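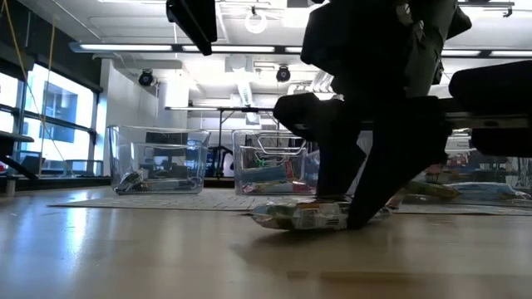

Chapter 2
Reading It Out Loud

Before you start: have a finished draft of the short piece you began in Chapter 1. Anything over a page will do. You'll also need a pencil and a room with a door.

I wrote my first novel in total silence. I was living over a dry cleaner's in Drukley then, working evenings, and I typed from six to eight every morning with the radio off. When the book was done I read it through on the screen, fixed the typos, and mailed it to everybody I could think of. Then a small bookstore asked me to read a few pages to their Thanksgiving crowd (eleven people and a baby), and I stood up and heard my own sentences for the first time. Oh boy. I ran out of breath in the middle of the first paragraph! There was a woman in my story who said "I shall have to consider that" to her own sister, over a sink full of dishes, and when I said it into that microphone I wanted to crawl under the cookbooks.

So this chapter is about your ears. I want you to get used to hearing a draft before you decide what's wrong with it, and I want you to do it early, while the thing is still soft enough to push around.

By the end of the chapter you should be able to
- read a full draft aloud and mark it as you go
- tell a breath problem from a sense problem
- listen to someone else read your work without jumping in
- make a second draft from your marks

Words to know: cadence, stumble mark, cold reader, run-up

2.1 What your eye lets you get away with

Your eye is a very polite reader. It knows what you meant, so it slides right over the missing word and the sentence that starts three different ways before it gets going. I call that slow start the run-up, and my drafts are full of them. "It was at this point that she began to realize that the door was open." On the page I'd leave that alone for a year. Out loud, I'm bored by "point," and what I want to say is "The door was open."

Your mouth has to do every word. It can't skim. If two sentences in a row have the same shape, you'll hear yourself going up and down the same little hill, and by the fourth one you'll sound like someone reading a bus schedule. That up and down is cadence, and we'll spend most of section 2.4 on it.

Now, a breath problem is simple. You ran out of air. Maybe the sentence is too long, or maybe it's fine and you were nervous, so try it again before you cut anything. A sense problem feels different: you have plenty of air, but you get to the end and your voice doesn't know where to land. When that happens to me I almost always find that I didn't know what I was trying to say, and no comma is going to help. 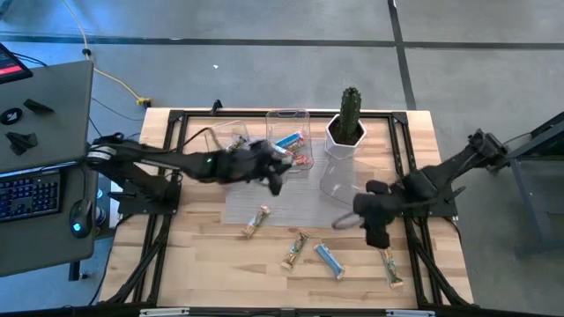 Should I read from the screen or from paper?

Paper is better for the first reading. You can mark a stumble with one stroke of the pencil and keep going, and you won't be tempted to stop and fix things. Use the screen later, when you're typing in your changes.

2.2 The stumble mark

Every time you trip, put a short slash in the margin and keep reading. That's the whole method. Don't circle the word, don't write "awkward," and please don't stop to fix it, however much it itches. You want the pencil to interrupt you as little as possible.

I learned the slash from Kerubo Biwott, who taught the night class I took in Bravgate after that awful bookstore reading. She handed back one of my stories, 14 pages, with 106 slashes on it and not a single word of comment. I was pretty insulted, to tell you the truth. I took it home and read it aloud at the kitchen table, and my voice caught in nearly every place she'd marked. The next version had fewer slashes and was four pages shorter, and it was the first story of mine that anybody paid for.

Two small things about marking. Slash the places where you got bored as well as the places where you tripped. And if you start hurrying, slash that too. I speed up when I'm embarrassed, and I've learned to trust it.

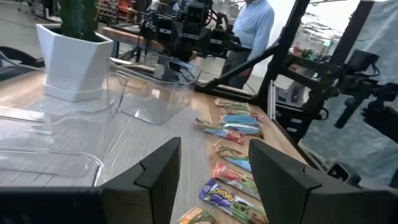 Figure 2.1. Wrapped snack bars on a light wooden tabletop.

2.3 Finding a cold reader

A cold reader is someone who hasn't seen the piece and reads it aloud to you. This is harder than reading it yourself, and I still get sweaty palms over it. They'll put the weight on the wrong word. They'll miss your joke. Keep your mouth shut and your pencil moving, because a stranger at home with your book is going to read it in just that way, and you won't be there to do the voices.

Pick somebody who reads at an ordinary speed and doesn't act. My friend Josphat is a wonderful actor and a terrible cold reader, since he can make a grocery list sound like a farewell.

Try it: first pass

1. Print your draft from Chapter 1, double spaced.
2. Shut the door and read the whole piece aloud, standing up.
3. Slash every stumble. Don't fix anything.
4. Wait until the next day, then go back and write B (breath) or S (sense) next to each slash.
5. Rewrite the S places first. Bring both copies to class.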